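Foritz Users Mailing List
[Date Prev] [Date Next] [Thread Prev] [Thread Next] [Date Index] [Thread Index]

Subject: Re: [foritz-users] hand opens by itself after recovery, fixed in Bravo?
List: foritz-users
In reply to: message 223

> We looked into the reports of the hand opening after a protective stop.
> The Bravo controller release resolves this. On recovery the hand now
> keeps its last commanded grip until the operator clears it. We ran the
> recovery sequence on the bench with the Skindard test block and could
> not get it to drop. Sites still seeing drops should check for wear in
> the finger linkage and make sure the grip force is set to the
> recommended value. We consider this item closed.

I'd like it reopened, please.

We went to Bravo in April, both the arm controller and the hand board, and checked the version strings after a full power cycle. The linkage is fine. I had the covers off, put a gauge on each joint, and the play is inside what the manual allows. Grip force is at the recommended value. I even put it back there from the setting we liked better, so that this could not be the answer.

Here is what we did. Arm holds a plastic card, the thin printed kind. Trip the protective stop from the pendant. Wait. Clear the stop, press recover. We did that 90 times on Monday and the hand let go of the card 7 times. Before Bravo it was worse, I'll grant that. But a fault that comes up less often is a fault people stop watching for, and I am not sure I prefer it.

Three things bother me about the write-up.

First, the test block. It is a stiff cube with rubber faces, and the fingers close on it with most of their travel left over. A card bends. When the fingers settle after the stop, the reported contact goes to zero for a moment even though the card is still in the hand. My guess, and I am labeling it as a guess, is that the recovery code sees the zero, decides nothing is held and goes to the default pose, and the default pose is open. If so, no amount of testing with the block would ever show it.

Second, "keeps its last commanded grip." The log says otherwise. In all of the bad runs there is an open command in the hand log, and it does not come from our program. We stopped our program before recovery in the last set to be certain. Somebody's code is sending that command and it isn't mine.

Third, "until the operator clears it." Clears what? There is a button for the stop and a button for recovery. I can't find a third one, in the menus or in the manual.

Two views from the wrist camera at our bench:

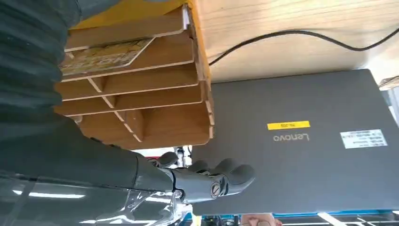
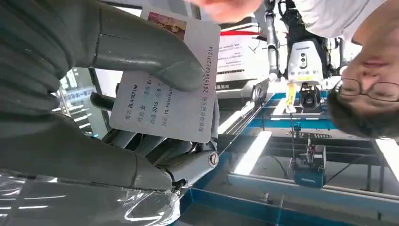 Can I keep using the hand while this is open?

At our site we do, with cards and other light things that can fall without hurting anyone. Nothing heavy, nothing sharp, no glass, and no handing an object to a person after a recovery until the hand has been emptied and homed. I would not take that as advice from anyone who has to sign for your cell. Ask whoever does.

A few more details for the people who asked off list.

The wait between the stop and the recovery seems to matter. With a wait under 10 seconds I have not caught a single drop. All of the bad ones came after longer waits. That smells like a timeout on the hand board, maybe the contact reading going stale, but the release notes don't mention any timer and I don't have the source.

Arm pose does not seem to matter. We tried palm up, palm down and sideways. The sideways runs are the ones where the card actually got away from us. With the palm up it just lay there in the open hand, and if you only look at whether the object hit the table you will score that as a pass. I would like to know how the bench test was scored.

Turning off auto-home in the Gullamia layer did nothing. It was suggested here twice and I tried it both times. Same open command, same place in the log.

The status light stays green through the whole thing. That one annoys me more than the drop does. The hand opens with no command from the program, and every indicator on the cabinet says all is well. If it's a known condition it should throw a fault, and if it isn't known then I don't see how the item can be closed.

What I would like from the developers:

- the contact threshold used in recovery, and whether it can be set
- an explanation of the open command in the hand log
- a rerun of the bench test with something thin that bends, and a wait of a minute or so before recovery
- a fault code when the hand moves without a program command

And from other users: if you have Bravo on both boards, please try it with a card and a long wait and post the numbers, good or bad. If you get zero drops I want to hear that too, along with your hand board revision. One site is not much to argue from, and I'd be happy to find out it is a bad board here. I don't think it is, seeing that the spare hand does the same.

Logs are trimmed to the bad runs and I can send the full set to anyone who writes to me directly. They are too large for the list.

--
foritz-users mailing list
To unsubscribe, send a message with the word unsubscribe in the subject line

Follow-Ups:
Re: [foritz-users] hand opens by itself after recovery, fixed in Bravo?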